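The packing shed at Lukside ran two lines until March, when they shut the older one and hosed the floor and brought in the Pralis machine. Sharada Venkataraman had worked the old line for 11 seasons. She could tell a bunch's weight by holding it, close enough that the scale was a formality, and she could turn it over once and know which berries would split by the time it got to a store.

They gave her a new badge that said Line Trainer. The pay was a little better. The badge went on the same lanyard as the old one.

The first week, the machine packed nothing that could be sold. It squeezed. It picked bunches up by the side, so the weight hung wrong and the stem tore. Honorato, the engineer, stood next to her with a laptop balanced on his arm and asked what she would have done.

"Picked it up by the top," she said.

"Why the top?"

She had to think. She had never been asked that. She took a bunch out of the bin and held it the way she always did, and then looked at her own hand to find out what it was doing.

"The shoulder's strong," she said. "The tail isn't. You let the tail hang."

He typed that in. By the second week he had 200 of her sentences in a file, and he read some of them back to her to check them. They sounded like someone else, someone stricter.

In the mornings she showed and in the afternoons she watched. Her stool was on the right side of the table. She had a red button on a cord and a clipboard. If the hand closed too hard she pressed the button, and if the bunch was lifted clean she made a mark.

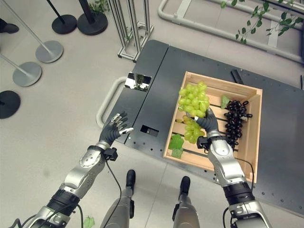

*The green grapes, on the lift.*

Down the hall the other line still ran with people on it. She could hear the radio and hear Dolores arguing with it. At lunch they asked her how her student was doing, and she said slow. That was true then. It was doing 100 bunches a shift. A person did 700 on an ordinary day and more if rain was coming.

"So we're fine," Dolores said.

"It doesn't stop for lunch," Sharada said, and then she wished she had talked about something else. Dolores folded up her sandwich paper and put it in her pocket.

In the third week the hand did something she hadn't shown it. It lifted a bunch halfway, stopped, lowered it until the tail touched the slats, and took hold again higher up. Then it lifted. She didn't press the button. She sat with the pencil over the clipboard.

"Did you teach it that?" she asked.

Honorato looked at the screen for a while. "You do that," he said. "When you get a heavy one. You set it back down."

"I don't."

He turned the laptop around and found her on video, from a morning the week before, her gray braid and her sleeves pushed up. She lifted a bunch, stopped, set it down, took hold again.

She watched it twice. Then she made the mark.

At four-thirty she hung the button on its hook and walked out through the other line. They were short one person and behind, with two pallets waiting for the Brindville truck. She washed her hands, took the empty place across from Dolores, and packed until the truck was full. Dolores moved her crate over to make room and turned the radio down a little.

"What did you do today?" Dolores said.

"Sat," Sharada said. She picked up a heavy one, and stopped, and set it down – and Dolores, who was waiting for the scale, told her to hurry up.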